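I had been trying to get someone from the Casthorpe project on the phone since February, and when it finally happened I got the person I wanted most, the one who runs the collecting. (She asked me to leave her name out, so I'll just call her the lead.) I figured we'd talk for 20 minutes. We talked until my battery died!

Casthorpe gathers demonstrations of everyday chores for a learning system called Ollow. People do the chore holding a pair of grippers, one in each hand, with a camera on each, and Ollow learns from the recordings. I'd read plenty about the learning part and almost nothing about the gathering, so I started there. What does a normal day look like?

"Cups," she said. "It's a lot of cups."

She laughed, but she meant it. The current job is tidying tabletops, and each recording is one short go at it, start to finish. The target for this round is 3000 of them. A good collector in a good mood can get through 100 in a day, she told me, though she'd much prefer 51 careful ones.

I asked what careful means, because I pictured somebody moving in slow motion. Apparently that's the classic beginner mistake.

"New people go slow because they think they're helping," she said. "Then the system learns to dither. I want you to pick a thing up the way you would at home, and I want you to not stop and think halfway. Do your thinking before you press record."

The other beginner mistake is throwing away the fumbles. If a cup slips and you recover it neatly, she wants that kept and tagged. If you drop it on the floor and swear, that one can go. There's a whole page of the Warnurine handbook on this (Warnurine is their labeling tool, and she has strong feelings about its search box, which I promised to pass on: it's bad).

What surprised me most was how much of our conversation was about rooms. They used to do everything in one plain workshop, on one plain table. The results looked great, right up until they tried the system in an apartment with a patterned rug.

"It had learned our table," she said. "It hadn't learned cups."

So now the collectors work in lived-in places, and the rule is that you don't clear up first. Bold tablecloths are welcome. So are snacks, cables, shoes, a cap on the door, whatever is already there.

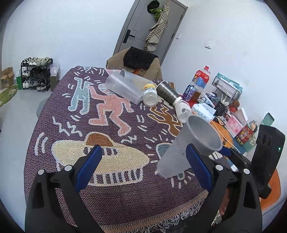

I wanted to know about see-through things too, having once walked into a patio door. Are they as hard for a machine as they are for me? "Worse," she said. A frosted cup takes on the color of whatever is behind it, and a clear bottle can look like nothing much at all, so she asks for plenty of both, standing up and lying on their sides.

Then there's using two hands. I'd assumed the second gripper was for speed, but most of the time she wants it for steadying. One side touches the cup near the rim, the other comes in for the grip. "Watch yourself at the sink tonight," she told me. "Your other hand is always doing some little job." I did watch, and she's right, and now I can't stop noticing it.

We got onto the Janevski check, the last step before anything goes to training. Someone who didn't record the batch watches 20 clips from it at normal speed and writes one line on each. If too many lines say "unsure what they were trying to do," the batch goes back. Collectors grumble about it. She grumbles about it herself, since her own batches get sent back too, most recently over a run of cups where she kept changing her mind about which one to take first.

My last question was whether she still tidies her own table at home.

"Not on a collecting day," she said. "I leave it for the morning." Then she wanted to tell me about lids, which are the next round, and that's when my phone gave out.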